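I finally gave in and replaced my old laptop, and I'm still a bit giddy about it! The one I had been nursing along since college took so long to start that I could put the kettle on, feed the cat and come back before it was ready for me (not that I minded the tea). Riet Brouwer had been telling me for ages to stop waiting for the next big announcement and just buy one, so I did. It cost me 1,058 with the bigger drive, and moving my photos over took most of an evening, but oh, the keyboard is lovely, and the fan hardly makes a peep. I'll write more once I've tried it on a long trip.

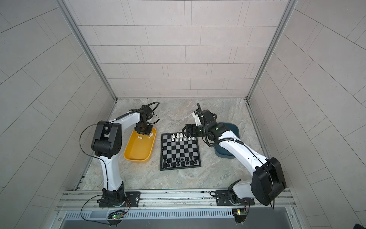
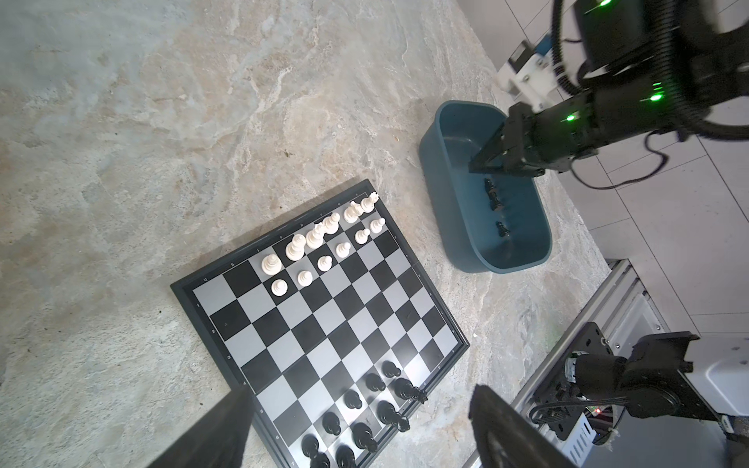
Chessboard, two views.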